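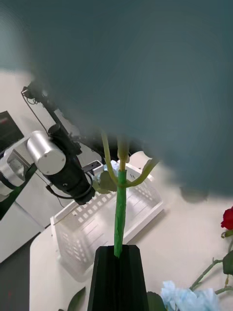 Page last changed: 18 Jan 2013

Home | Plants | Animals | Weather | Ask Us

Reading time: 5 minutes

Why Do Flowers Have Colors?

A plant does not have eyes. It cannot see its own flowers, and it does not care if they match the curtains. The colors are for somebody else, and mostly that somebody is an insect or a bird.

Many plants need help to make seeds. A yellow dust called pollen has to get from one flower to another flower of the same kind. Plants can't walk, so the pollen has to be carried. Some plants, such as grasses, let the wind do it. Their flowers are small and green, and you may never have noticed them. Other plants use bees, butterflies, beetles, moths, birds, or even bats. Those plants usually have flowers that are easy to find.

What makes the color?

The color comes from pigments. A pigment is a substance that soaks up some colors of light and bounces the rest back to your eyes. Leaves are green because of a pigment called chlorophyll. Orange and yellow petals often have carotenoids, which are also found in carrots. Many reds, purples, and blues come from anthocyanins. You have met these if you have ever got blueberry juice on your shirt.

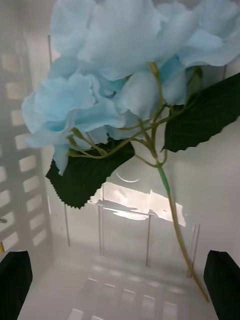

Blue is less common in flowers than yellow or white. Plants have no simple blue pigment to use, so they change a red or purple one. Garden hydrangeas are a well-known case. Many of them turn blue in acid soil, where the roots can take up a metal called aluminum. In soil that is not acid the same bush may have pink flowers. White hydrangeas stay white or nearly white in any soil.

At the Sudedeo garden in Plendenstead there is a long bed with 19 hydrangea bushes in it. The soil is more acid at the end near the pine trees. By September the flowers are fading, but you can still tell which end is which.

Who sees what?

Bees can't see red very well. To a bee, a plain red petal looks dark. But bees can see ultraviolet light, and people can't. Some flowers that look plain yellow to us have ultraviolet marks in the middle that show a bee where to land.

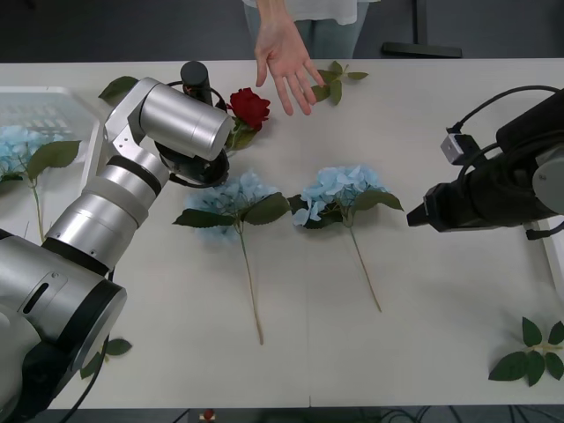
Birds see red very well. Hummingbirds visit many red flowers shaped like tubes, and they drink the sweet nectar at the bottom. Moths fly at night, when color is hard to see, so the flowers they like are often white and have a strong smell.

Words to know

Pollen: dust that flowers need to make seeds.
Pigment: a substance that gives something its color.
Nectar: sweet liquid made by flowers.

Next: Why Do Leaves Fall?

Shared 351 times | 7 comments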